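Cestusau College, Sound in Everyday Rooms
Unit 8: Why some rooms are loud
Notes for the session on 21st January

Clap your hands once in a stairwell and then once in a closet full of coats. Please do this before you read any further! Everything in this unit is hiding in the difference between those two claps, and the math makes a lot more sense once you have the sound in your head.

Direct sound and the rest

When someone talks to you across a room, the first thing to reach your ears has come straight from their mouth. That is the direct sound. Right behind it come the reflections, first off the nearest hard surfaces (tables, floor, ceiling) and then off everything else, thicker and thicker until you can't pick out one from another. We call that late, blurry part the reverberant sound.

Outdoors, with nothing nearby to bounce off, the level of a small source drops by 6 decibels every time you double your distance from it. Indoors it starts out doing the same, and then the drop slows and nearly stops. You have walked out of the direct sound and into the reverberant sound, and from there on it hardly matters where you stand. I find this wonderful. You can hear it happen in any big bare room if you walk slowly away from a radio.

Absorption

Every surface gives back part of the sound that hits it and keeps the rest. The fraction it keeps is its absorption coefficient, from 0 (everything comes back) to 1 (nothing does, like an open window). Multiply the coefficient by the area and you get the surface's absorption. Add up all the surfaces and you have A for the room.

The reverberation time is how long a sound takes to fall by 60 decibels after the source stops:

T = 0.161 x V / A

V is the volume in cubic meters, A is in square meters, T comes out in seconds. Remember that coefficients change with pitch. Thin carpet does a fine job on hiss and almost nothing for a rumble, so a careful answer always gives T for several bands.

Offices

Shared offices are a lovely case because people want two opposite things from them. You want to understand the person beside you, and you want the person three desks over to be a murmur. Very short reverberation doesn't settle it, since a dry room lets a clear voice carry clearly.

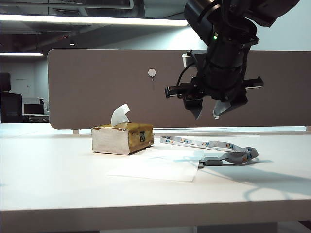

What helps most is a combination: an absorbing ceiling, something to block the direct path between desks, and a little steady background noise. The Lirkel readings from last May are in the packet. Look at how the level falls with distance along the row of desks, and compare it with the outdoor rule.

A screen works by casting a shadow, and sound shadows are leaky. Long waves bend over the top easily and short ones don't, so voices behind a screen lose their consonants first. Height matters, and so does how close the talker and listener sit to it. If the ceiling overhead is hard, sound hops over by reflection and much of the benefit is gone.
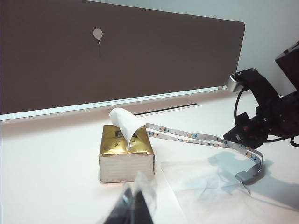
Fig. 2. Brown panel behind a white tabletop.

Worked case: Doucet Hall

The hall has a volume of 3,098 cubic meters, and with no audience T is about 2 seconds in the middle bands. Rearrange the formula to get A, then add a full audience using the coefficients in your packet and find T again. The change is big! Musicians who rehearse in an empty hall run into it on opening night.

Climov plots for the hall are on the course page. Watch the lowest band, where the people in the seats make much less difference.

For next time

Bring your clap notes from two rooms at home, with a rough sketch of each and the main surfaces labeled. Kitchens and bathrooms are especially fun.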